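8 October 2020

Grasp planner, wrist view. Moved the closing trigger from joint current to finger gap, as Deok-su suggested. Ran 302 sim episodes on the Baltus build, 277 ended with the object still held. Most of the misses are early closes, where the fingers start moving before the pose estimate settles. Raised the settle window to six steps, not rerun yet.
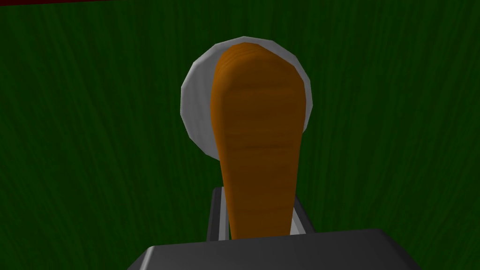
Wrist cam, sim. Orange object held at the neck, white disk behind.

The segmenter still merges orange and white along the top rim when the overlap is large. Barbara thinks it's the depth threshold. I think it's the mask upsampling, will dump both and compare.

Render is slow again: more than 2,000 ms per reset with textures on. Syahrul has a branch from August that caches the green surface material. Need to merge that before the long run.

To do: log the finger gap at every step, ask Wahyudi where the old Fulside configs went.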